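Evaluation of the Joltent Packing Kit for a Two-Arm Robot
Student project report, Thảo Tô and Thư Ngô
2020-03-13

3. What the kit includes

The kit is sold by Sondeck as an add-on for robots with two arms. We received the software license, 57 prepared motion routines and access to the support desk for one semester. The manual says that a new user can start the first routine in 10 minutes. For us the installation was longer, because our controller had an older version and we must update it first. The support desk answered in 4 hours — this was faster than we expected.

3.1 Tasks

We selected tasks from a small electronics shop: put a product in its box, add the paper, add the cable, close the lid. We made 2,827 trials in total, beginning in September. Rigid parts were easy for the kit. Soft parts were more difficult, and the routine named "Furow" had to be adjusted many times.

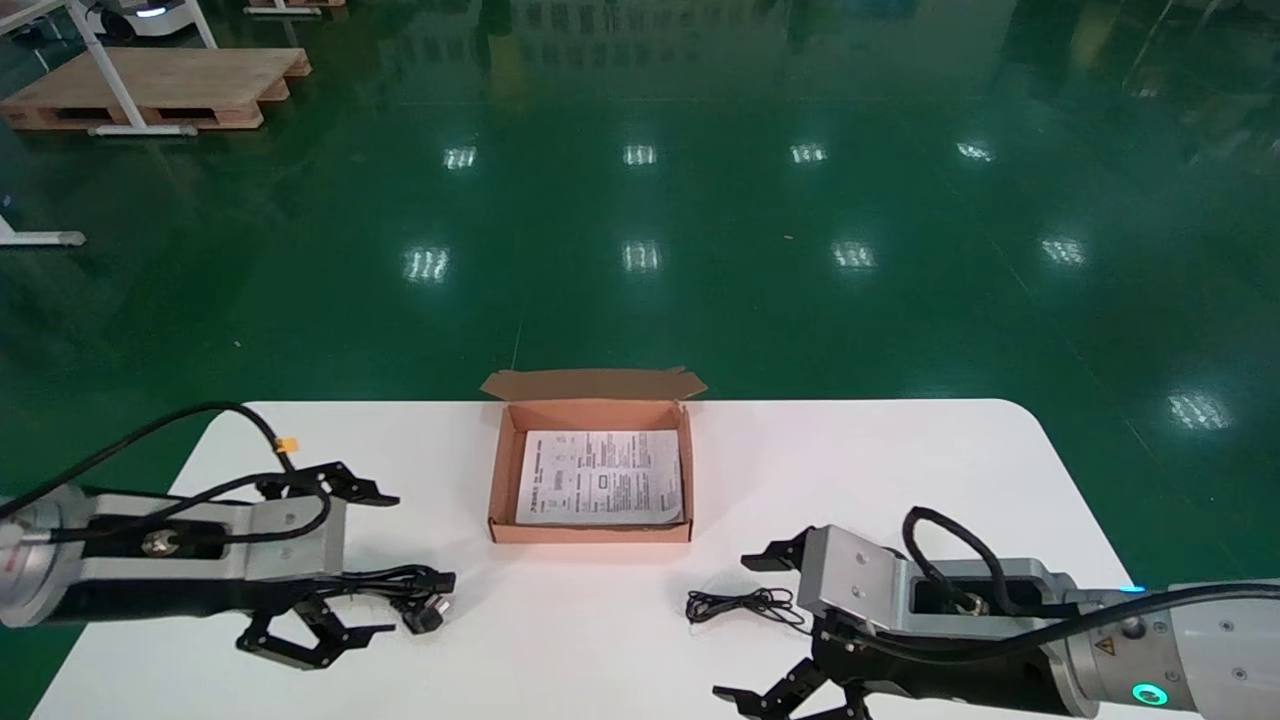 Cables are the weak point of the kit in our opinion. The routine plans the grip from one fixed point, but a cable changes its form each time. A bundled power cord like the one at the left gripper can be held near the fingers while the plug hangs free, so the plug needs its own clearance above the table. The thin coiled wire in front of the box is a different problem — it is flat, and its loose ends have no fixed direction.

We recommend the kit for teaching, if the vendor adds a separate routine for thin wires.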